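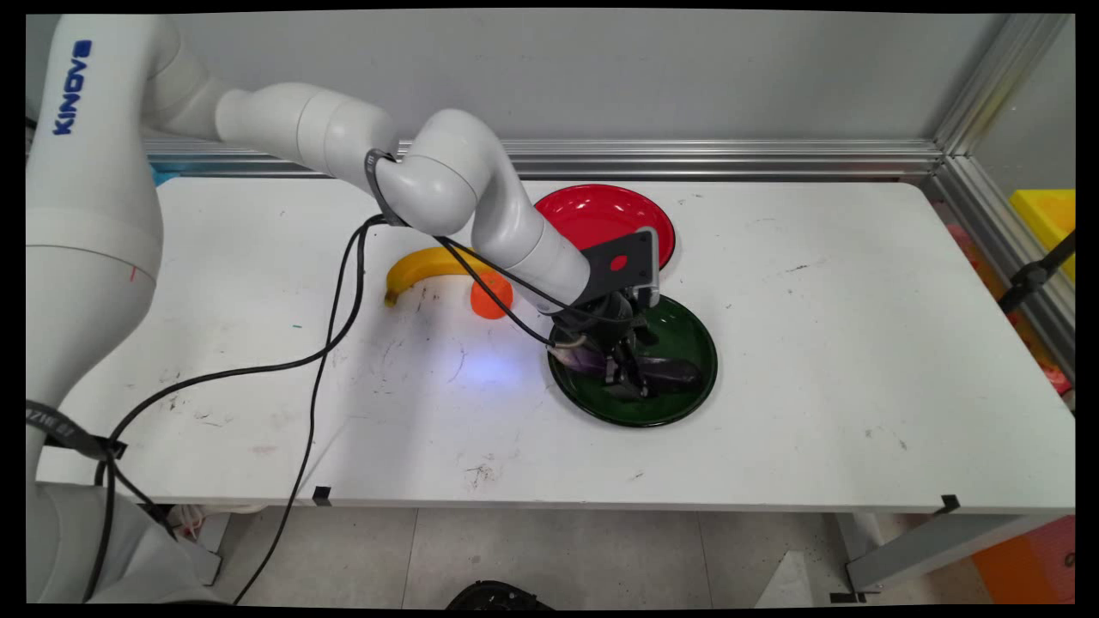

Our project looked at how the color of a plate changes the way people see the food on it. We chose the topic after eating in the Plundwood dining hall, where every tray and plate is beige and the vegetables tend to come back uneaten. For the trials we kept the table white and changed only the plates and what went on them. An eggplant on the dark green plate was one of the harder pairings, with a dark purple skin against a dark background, and the red plate behind it stayed empty until its turn. The banana and the orange ball were left on the bare tabletop for comparison.

## Method

We ran the survey in the student lounge at Hapeta Hall over 2 days. Each person looked at a set of plates and answered the same short form:

- Which item did you notice first?
- How large does the item look, from 1 to 5?
- Would you take this from a serving line?

We got 166 completed forms. A few people skipped the size question, and we kept their other answers. Overhead lights stayed on the whole time. We had wanted to use daylight as well, but the lounge only has windows on one side and the plates nearest the glass looked different from the rest.

## Results

The banana was named first more often than anything else, including by people who sat at the far end of the table. The eggplant did poorly on dark green. Several people wrote that they saw the shine on the plate before they saw the vegetable. On red it did better, and on a plain white plate it did best.

Size ratings were harder to read. The eggplant was rated slightly smaller on green than on white, but the answers were spread out and we would not rely on that result.

## Problems

Glossy plates were a mistake. The highlights on the rim moved depending on where a person sat - two people side by side could be looking at quite different plates. Matte plates from Wultia were on our list, but the full set did not fit the budget.

## Next steps

We plan to repeat the survey in December with matte plates and a larger group. The form will stay the same, except that the size question will move to the end.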